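4.2 Collecting the demonstrations

Most papers in this area give the collection stage a sentence or two and then move on to the model. We think that gets the weight wrong. Our results in Section 5 depend more on what happened in the cell than on any choice of network, and we are not convinced that the usual measure of a data set, its number of recordings, tells the reader much.

All demonstrations for the Vedero set were gathered at our Durport site in July. Two arms on rails share one enclosed cell (Figure 3). The operator works both arms at once by remote control, and each recording runs from a fresh layout of objects to the moment the operator calls it finished. We kept 492 recordings and threw out 39, nearly all of them for dropped camera signals. None was thrown out for clumsy handling. A learner that sees only tidy grasps has little to go on when its own grasp is untidy, although we admit that this argument is easier to make than to test.
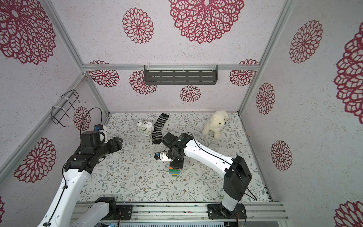 Figure 3. The Durport cell. Toy bricks are mixed with soft and awkward items, including a sock, a plush puppy and a twin-bell alarm clock.

Fahad Rind, commenting on an early draft, objected that variety of objects is the cheap kind of variety, and that a set made by a few people with the same habits will teach those habits whatever is put on the mat. We take the point. Four operators made every recording, and one of them, who prefers to bring the arms in from the right, made close to half. We did not balance the set by operator before training. Hacer Sarıgül later tried this on a smaller share of the recordings and found no clear gain, but the test was too small to settle the question and we would not lean on it.

A second worry is the background. The patterned walls and mat were chosen to discourage the model from treating a plain surface as a cue. Whether they do so is another matter. The same pattern stayed up for the whole collection, so the model may simply have learned that pattern instead. The Lachance recordings, made over a bare bench, are held out for this reason and are discussed in Section 6.

Labels were written after each session and not during it. An annotator watched the wrist camera's recording and marked the start and end of each grasp, along with the object grasped. Agreement between annotators was good for single objects lying in the open and poor where bricks touched or where the other arm came close. In Figure 4 the green brick lying flat with its studs up is an easy target to name, while the blue one tucked beneath the other arm's bracket could be marked as held or as about to be held, and a single still does not decide it. We allowed an "unsure" label for such moments. It was used in 17 recordings, a figure that we suspect is too low, as annotators tend to pick an answer when one is on offer.

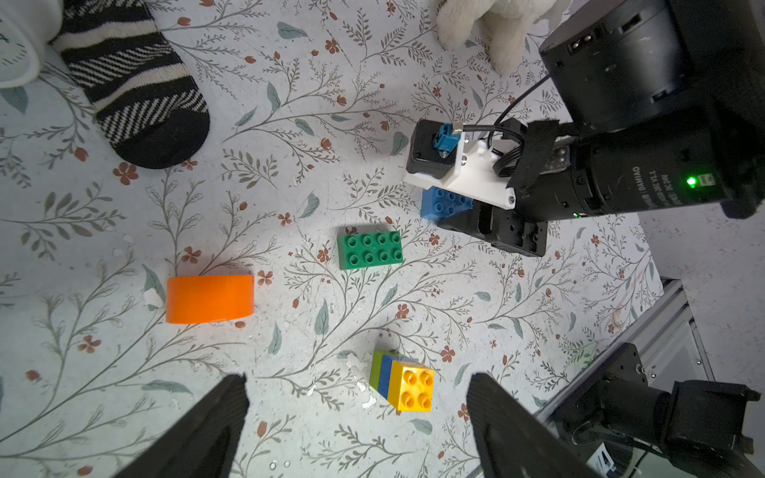 Figure 4. View from a wrist camera, with the second arm at right.Occlusion is the part of the problem we handled least well. The wrist cameras were fitted to give a close view of the grasp, and we had assumed that the fixed camera would fill in the rest. Often it did not, as an arm reaching over the mat can hide the object from one view while the fingers hide it from another. Even a good close view leaves things out: in Figure 4 the plush toy is cut off at the top, and only a limb-like part of it can be used to tell what it is. We passed such views to the learner unchanged. Tellholm's labelling guide would have us drop them, but a working arm will meet the same partial views, and we saw little sense in hiding them during training. Section 5.3 reports the error rate with and without these views, and the difference is smaller than we had hoped.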